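Wanted: a bass player who likes harmonies, and a few other people while I'm at it

So the band is called Hukska. We've been going for seven years, we've put out three EPs and one proper album, and we are now without a bass player for the first time ever. Our old one moved out to the coast for a teaching job (we're thrilled for her, we cried, we ate a lot of pizza) and she left us with a stack of lyric sheets and a very nice tuner. I sing and play rhythm guitar and I do most of the writing, so I'm the one who got told to sit down and write this ad.

What do we sound like? Jangly guitars, three-part vocals, choruses that show up early and come back often. People hear the sixties in it, and then the college radio stuff from the eighties, and I'm happy with both of those. I'd say the new songs are a little slower and sadder than the old ones, but the drummer disagrees with me on that and he's the one who sets the tempo, so who knows. There's one song in 7/4 that I'm very proud of and everybody else puts up with.

The album we're making now is going to be called Patwary, after the street where our practice room is. It has eleven songs, nine of them written, and we have drums and scratch guitars down for six. It'll come out on Ukedby, which is a tiny label run out of a spare bedroom and has been kinder to us than we had any right to expect. They press 200 copies on vinyl, they do a download, they mail out some to the radio people who still open packages, and after that it's up to the songs. If the 200 sell, they do more. Our last one went to a second pressing and I was impossible to be around for a month.

OK, the bass part. I want somebody who plays melodically and knows when to leave a hole. You don't have to read music, because I can't either. You do have to be able to hear a chord chart that says something like "G, then the weird one, then G" and come out the other side still friendly. A pick is fine, fingers are fine, flatwounds would make me very happy, and if you own a hollow body I may ask to hold it. We have a decent bass amp living in the room already, so you wouldn't be hauling one up the stairs every week.

Singing matters a lot! I should have put that first. We do three parts on nearly everything and the low part is the one we've lost. You don't need a big voice. You need to be able to hold a line while the person next to you is singing something a third above it and slightly too loud (me, sorry). If you've been in a choir, or sang in the car with your brothers and sisters and always got stuck with the bottom part, you're who I'm after.
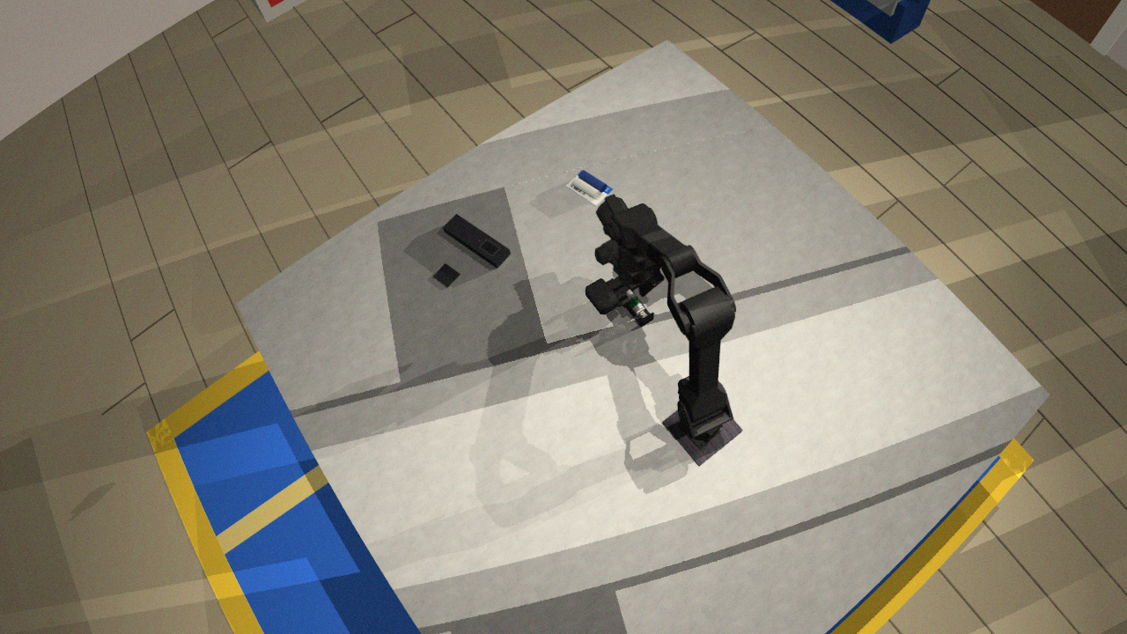

Rehearsals are one evening a week from 7 until we get hungry, plus an extra one in the run-up to a show. We're all grown up with jobs, and two of us have small kids, so if you have to skip one, you skip one. I'd ask that you come knowing the songs we said we'd work on. I send out demos a few days ahead, usually just me and an acoustic with the dishwasher going in the background, and we build it up from there.

Shows: we do one or two a month, mostly close to home, and in the fall we like to go out for a long weekend and play three or four towns in a row. The van is ours. It's old and it has a tape deck, and the tape deck is a big part of the experience. The room we play most holds 200 people and on a good night we get more than half of that, and on a bad night we get the other bands and somebody's dad.

Now for money, and I'd like to be straight with you. You won't make a living at this. Show money gets split evenly after gas, and that means evenly from your first night on stage, with no trial period where you play for free. You'll get an even share of anything the new record makes too, for the songs you play on. The practice room costs each of us $40 a month and I'm afraid that's part of joining. If the $40 is a problem, tell me and we'll work something out, I don't want to lose a good player over it.

As for age, I don't care. The youngest of us was 19 when we started and the oldest of us was already complaining about his knees. All kinds of people welcome, all levels of gear welcome. The only thing I'll be picky about is how you treat sound engineers and the other bands on the bill. Please be nice to them, and please watch the opener.

While I have your attention, there are a couple of other things we need for the album, and these are one-off jobs, so you wouldn't have to marry us.

First, trumpet or flugelhorn for two songs. One has a part I've already written (hummed into my phone, but it's there) and the other is wide open. It's one afternoon at Ferthorpe, the studio we use, which is in a converted feed store with a great big wooden room and a terrible coffee maker. We pay $200 for the session, lunch included, and your name goes on the sleeve spelled how you want it.

Second, a crowd of voices. The last song has a long fade-out with a singalong and I want it to sound like a real bunch of people, some of whom can sing and some of whom are just having a nice time. I'm looking for up to 40 of you, and that's the limit on what Ferthorpe can fit in the room without somebody sitting on the piano. It'll be an afternoon in March, it'll take two hours, and the words are very easy. No pay for this one, I'm sorry to say, but there's chili, and everybody gets a download of the album before it comes out. Kids are fine if they can stand being shushed for three minutes at a stretch. Bring a tambourine if you own one and can be trusted with it.

How to get in touch: email me at the address on our contact page and put BASS, HORN or SINGALONG in the subject line so I can find you again. For bass, please send a link to something you've played on. It can be a phone recording, it can be you alone in your kitchen, I really don't mind about the quality. If there's some of your singing on it, even better. Tell me a record you love where the bass is doing something great and tell me which bit. I'll start: I could listen to Paul McCartney's part on "Rain" all day long, and I've tried.

For horn, a link is helpful too, plus whether you'd like the part written out (I'll find a friend who can do it). For the singalong, just your name and how many you're bringing.

If you're trying out for bass I'll send you three songs, two old and one new, and we'll have you over to the room on Patwary for an hour. We play the three songs a few times, we try something none of us know, and then we go get tacos. I'll write back to everybody who comes by, yes or no, and inside a week, because I've sat around waiting on those emails myself and it's no fun at all.

We'd like to have somebody in place before we finish tracking in March so you can be on the record from the bottom up. The songs with drums already done are waiting on bass and I've been filling in with a rented one, badly, and the drummer has started making a face.

Parking is behind the building, go in by the green door, third floor. The elevator works if you hold the button down.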